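3.2 Surface condition of the brass padlocks

The second group in our study consists of small padlocks with a brass body and a steel-coloured shackle. They were collected in Hingate in April, from garden sheds, bicycle stores and letter boxes. In total 34 padlocks were accepted. Locks with a painted or plastic-covered body were left out, as the covering hides the colour of the metal.

Each lock was graded by two readers (K. Orbán and T. Lengyel) on the scale of Borbély, where grade 0 means clean brass and grade 3 means that dark tarnish covers most of the front face. When the grades differed, a third reader decided.

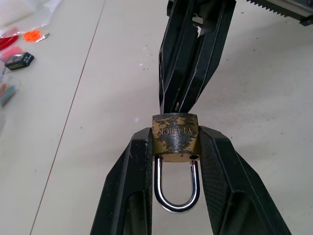 Figure 4. Padlock of grade 3, stamped YT-LOCK. Some of the golden colour remains at the top rim and the lower corners.

The tarnish was seldom even. On many bodies the rim stayed brighter than the middle of the face, and we suppose that this comes from rubbing against the hasp or against the hand. The shackles behaved in a different way. Most of them kept their shine also when the body was very dark, so the shackle alone is a poor guide to the age of a lock. For this reason we give the grades of body and shackle in separate columns of Table 2.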